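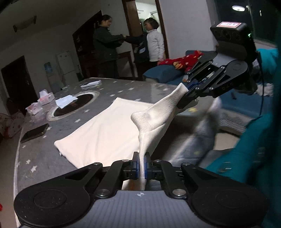

Figure 3. Two-gripper cloth handling, recorded from the near gripper.

4.2 Bimanual cloth data

The set holds 1299 demonstrations collected in homes at Skidville. Both hand-held grippers must keep hold of the fabric during the stretch phase, as in Figure 3, where each pinches a separate part of the cloth. Episodes with a dropped corner were cut before training. On held-out homes, the policy lost its grip most often at thin folds.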